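Accueil > Encyclopédie > Minéraux et fossiles > Gemmes organiques et opales > Bois opalisé

Bois opalisé

Par Harpreet Landry, mis à jour en mai

Bois opalisé (ou xylopale, bois d'opale). Bois fossile dont les tissus ont été remplacés ou imprégnés par de l'opale, donc de la silice hydratée amorphe ou mal cristallisée. À distinguer du bois silicifié ordinaire, où la silice est passée au quartz ou à la calcédoine. Dans le commerce les deux termes sont mélangés sans arrêt.

Formation

Enfouissement rapide, le plus souvent sous des cendres volcaniques ou des sédiments riches en verre volcanique. L'altération de ce verre libère de la silice dans l'eau qui circule. Dépôt d'abord dans les parois cellulaires, puis dans les cavités (vaisseaux, trachéides, rayons). Si l'apport continue et que la température reste modérée, on obtient de l'opale-A ou de l'opale-CT. Avec le temps l'opale tend à évoluer vers la calcédoine puis le quartz, ce qui explique que les bois opalisés soient dans l'ensemble plus jeunes que les bois quartzeux. Il y a des exceptions.

Une même bûche peut montrer les deux. Coeur en calcédoine, périphérie en opale, ou l'inverse.

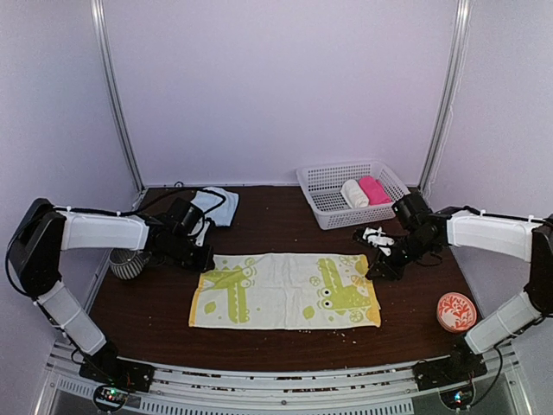
La teneur en eau varie beaucoup, même d'un point à l'autre d'un échantillon. C'est elle qui pose problème à la conservation, voir plus bas.

Caractères physiques

Dureté : 5,5 à 6,5 sur l'échelle de Mohs, contre 7 pour le quartz. Densité plus faible, autour de 2, perceptible à la main sur une grosse pièce. Cassure conchoïdale, parfois en esquilles si la fibre est bien gardée. Éclat cireux à vitreux, terreux sur les surfaces altérées. Fluorescence verte possible sous UV courts, due à des traces d'uranium, non systématique et donc pas un critère suffisant.

Couleurs : blanc, crème, miel, brun, noir, plus rarement vert ou rosé. Le jeu de couleurs (opale noble) est rare dans le bois. La plupart des pièces sont en opale commune. Un vendeur qui annonce « bois opale » ne promet donc aucun feu, vérifier.

L'anatomie est parfois conservée au point de permettre l'identification du genre sur lame mince : cernes, ponctuations, canaux résinifères. Sur une tranche polie, à la loupe, on sépare en général conifère et feuillu, rarement mieux.

Gisements

Connus surtout dans l'ouest des États-Unis (Nevada, Oregon, Idaho), en Australie, en Indonésie, en Turquie, en Hongrie et en Slovaquie. En France, quelques bois opalisés en Auvergne, dans les terrains volcaniques et les diatomites, de petite taille.

Le carreau de Drirkudia, souvent cité sur les étiquettes de collections anciennes, a livré du bois brun miel à cernes serrés. Localité épuisée ou fermée selon les sources. Les étiquettes marquées « Grallari » désignent le même secteur, versant nord, et ont été recopiées un peu n'importe comment : au moins 6 orthographes relevées dans le catalogue Amini. Ce catalogue recense 1 034 pièces de bois fossile dont 29 seulement sont données comme opalisées, chiffre sans doute sous-estimé, l'auteur classant en « agate » tout ce qui prend bien le poli.

Taille et polissage

Matériau délicat. Sciage lent, beaucoup d'eau, pas d'échauffement. Les tranches se coupent à 8 mm environ pour un diamètre de main, plus épais au delà. En dessous ça casse sur les fentes radiales. Stabilisation préalable à la résine fluide pour les morceaux poreux (à déclarer à la vente, rarement fait).

Polissage à l'oxyde de cérium ou d'étain sur feutre, faible pression. Si un sous-polissage apparaît entre bois initial et bois final, reprendre au grain précédent, insister ne sert à rien. La méthode dite Vitero, disque en cuir humide et pâte très diluée, donne un lustre plus doux et arrache moins les zones tendres. Lente.

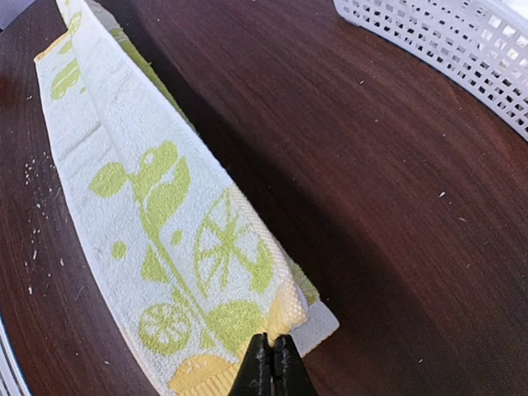

RUBRIQUE : CONSERVATION ET COMMERCE

Craquèlement. L'opale perd de l'eau après extraction et peut se fendiller en quelques semaines ou quelques années. Certains gisements du Nevada sont réputés pour ça, d'où les pièces présentées en bocal, dans l'eau. Les bois d'opale commune d'autres provenances sont beaucoup plus stables. Pas de règle simple, on juge par gisement.

À éviter : vitrine éclairée à l'halogène, rebord de fenêtre, radiateur, bac à ultrasons, nettoyeur vapeur. Lavage à l'eau tiède avec un peu de savon neutre, séchage à l'air. L'huile minérale masque les fissures sans les arrêter, et elle jaunit les pièces claires.

Un craquelé fin sous la surface polie, visible en lumière rasante, diminue nettement la valeur. Un éclat en bordure d'écorce, beaucoup moins.

Confusions courantes : bois silicifié quartzeux (plus dur, plus lourd), lignite imprégnée, jaspe rubané vendu comme bois, résines moulées. Pour ces dernières, les bulles se voient à la loupe x10. Le test à l'aiguille chaude est déconseillé, il abime aussi l'opale.

La collecte est réglementée dans beaucoup de pays, et l'exportation de bois fossile soumise parfois à autorisation. Se renseigner avant l'achat, surtout pour les grosses sections.

Voir aussi : opale commune, calcédoine, perminéralisation, diatomite.

Classé dans : Fossiles végétaux, Opales, Lapidaire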